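Lallton Residents Association
Minutes of the general meeting, 4 June 2025

Present: 13 members, including the chair and the secretary. Apologies were received from two members.

1. Minutes of the last meeting
The minutes of the February meeting were read and approved with one correction. Under item 5, "Wubshet Lane" should read "Wubshet Road." The lane is a separate street and is maintained by the county.

2. Matters arising
The streetlight at the bottom of Wubshet Road has been repaired. The one opposite the bus shelter is still out. The secretary has reported it twice and will report it again, this time in writing.

The request for a second dog waste bin on the river path was turned down by the town. The reason given was the cost of emptying it. A member asked whether the existing bin could be moved closer to the footbridge. The chair will ask.

3. Finances
The balance stands at $1,000 after payment of the insurance. Dues have been received from 117 households. Reminders will go in the next newsletter, and a second notice will not be mailed this year in order to save postage. A member asked why the hall rental had gone up. The chair explained that the new rate applies to all groups and covers heating from fall to spring.

4. Winter bedding and blanket drive
The spring laundering and sorting of donated bedding was discussed. Blankets, quilts and fleeces are to be washed at home by whoever has them and returned folded, in clear bags, with the size written on a strip of masking tape. Pillows will not be accepted this year. Items with tears longer than a hand should be set aside for the animal shelter in Pluvutville, which has agreed to take them.
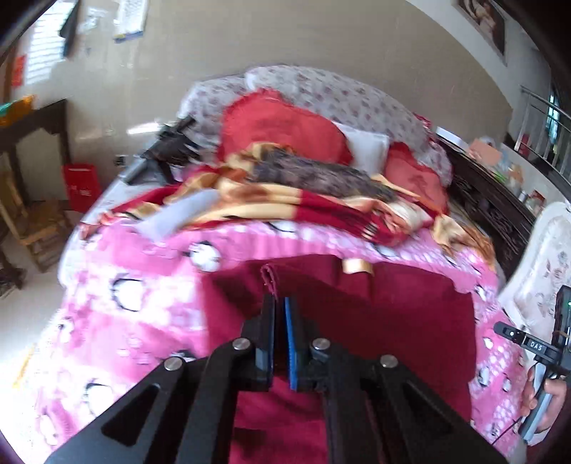
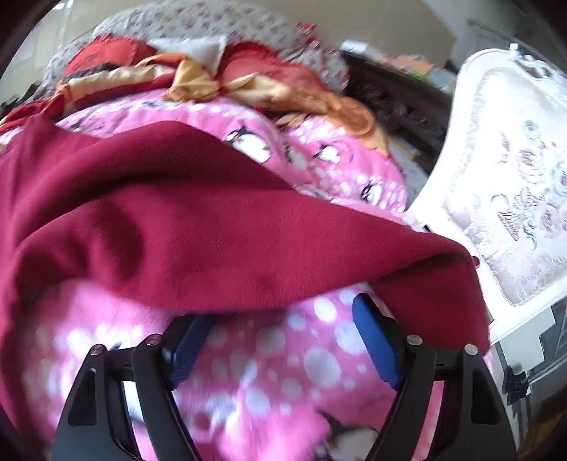
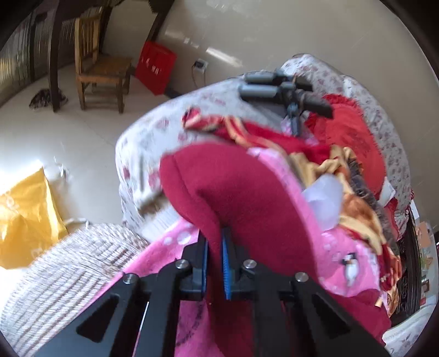
Bedding and other fabrics, crumpled on a bed.

There was some discussion of where the bags should be stored until October. The closet behind the hall stage was damp last winter, and several bags had to be washed a second time. One member offered space in a dry garage on the understanding that it is cleared by Thanksgiving. Agreed. Bags are to be kept off the floor.

It was proposed that children's blankets be bagged separately from adult sizes. Carried, with one abstention.

5. Summer picnic
The picnic will be held in the lower field as in past years. The town permit has been applied for and has not yet come back. Ornico will again lend folding tables, but they must be collected and returned on the same day, and a truck is needed for both trips. Members who can help with lifting should tell the secretary.

Food will be potluck. Last year there were far too many desserts and almost nothing hot, so the sign-up sheet will be divided by street. Wubshet Road and the streets north of it will bring main dishes. Everyone else will bring salads, drinks or dessert.

The motion to hire a band was defeated, 11 to 2.

6. Traffic on the school hill
Members on the hill reported cars cutting through in the morning to avoid the light. The town has said a speed count can be done after school reopens. Residents were asked to write down times in the meanwhile and to leave license plates out of any notes sent to the association.

A request for a painted crosswalk at the foot of the hill was made last year and has had no reply. The chair will send it again with a copy to the school.

7. Other business
The hall key with the green tag is missing. Anyone who has it should return it to the secretary.

The river path will be closed for bank repairs beginning in July. No end date has been given.

The next meeting will be in September, in the small room, as the main hall is booked.

The meeting closed at 8:50 p.m.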